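Buy the bench before you buy the arm

Opinion. Thu 2 January

Budget round again. Every January the same form goes round, and every January somebody has written one line on it: robot arm, with a price next to it, and nothing underneath. No worktop. No spares. No hours. One line and a signature box.

I have been doing the equipment planning at Flaltham for long enough to have signed a few of those myself, so this is partly a confession. But I want to argue for something quite simple. The arm should be the last thing on the list. Work out the job first, then the place where the job gets done, then the bits that wear out, and only then go and look at catalogues.

Take kitchens, as kitchen work is what most of our requests are about this year. A demo kitchen in a sales video is a white table with one red cup on it. A kitchen that people use has marble with veins in it, a bar handle on a cupboard or drawer front, a chopping board left out, shiny things next to matt things next to wood. All of that costs money to put together, and none of it was on the form.
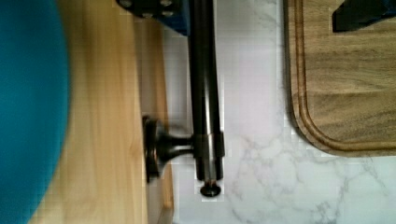 Black bar on a pale wood panel, next to the marble worktop and a grooved board.

A bar like that is a good test of a quote, by the way. Ask the supplier what their gripper does with a glossy round bar standing off a panel. Not whether it can grip it. What happens to the finish after a month, who pays for the new bar, what the finger pads cost and how many come in a packet. The rep from Collet could answer the first one and went quiet on the rest. Grerkix sent a price list the same afternoon, pads at 20 a set, which I thought was fair, and a line saying pads are "consumable". Good. Then put them in the budget as consumable! We had them down as a one-off purchase for two years running, and for two years running we ran out in May.

Same with worktops. The argument I always get is that stone is heavy and dear and a bit of painted board will do. For some jobs it will, fine. But if the thing is meant to end up working over stone then at some point you need stone under it, and you'd better plan for the floor loading and the two people to lift it. Offcuts are cheap. Our last piece came from a yard clearing its racks and cost us 50 and a van trip.

And the taps. I have had more arguments about taps than about anything else on the list. A dark bronze one with a separate lever was 247 in last year's round and it got struck out as "decorative". It is not decorative. It is a tall shiny thing with highlights all over it, which is a nightmare for a camera, and it's what a great many people now have at home. The plain one that replaced it taught us nothing, and we bought the bronze one in the end out of a different pot. So we paid for two taps to save the price of one.

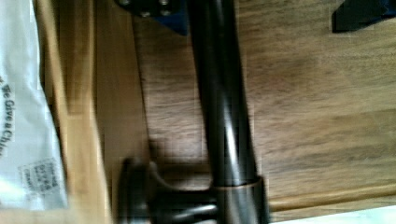
Which brings me to clutter. Real rooms have packaging lying about, wrappers with writing on, odd strips of wood, stuff waiting to be put somewhere. Nobody budgets for clutter and I'm not asking for a cost code for it. What I do want is a small float, spent without three quotes, so that whoever runs the bench can go to the shops on the day and come back with whatever is missing. At present a chopping board needs a purchase order. The purchase order takes longer then the test it was wanted for.

Now the other side, to be fair to it. Finance like one line becuase one line is easy to compare. Collet against Zunex, this figure against that figure, done by lunch. I do see the point. A long list of tat looks like padding, and sometimes it is. I once saw a request with 499 in it for "sundries" and no explanation, and I'd have struck that out too.

So, a proposal. Every request for an arm comes with a page behind it. What surface. What handles, what fittings. What wears out and how often. Who sets it up each morning and how many hours that takes out of their week. If the page can't be filled in, the request waits a round. No hard feelings, it just waits.

Zunex, to their credit, already ask most of this before they will quote at all. It annoyed me the first time. I wanted a number and got a questionaire. But we had no nasty extras on that order, and I can't say that for any of the others.

Forms are due back at the end of the month. The page behind it can be handwritten, I don't mind, as long as it's there.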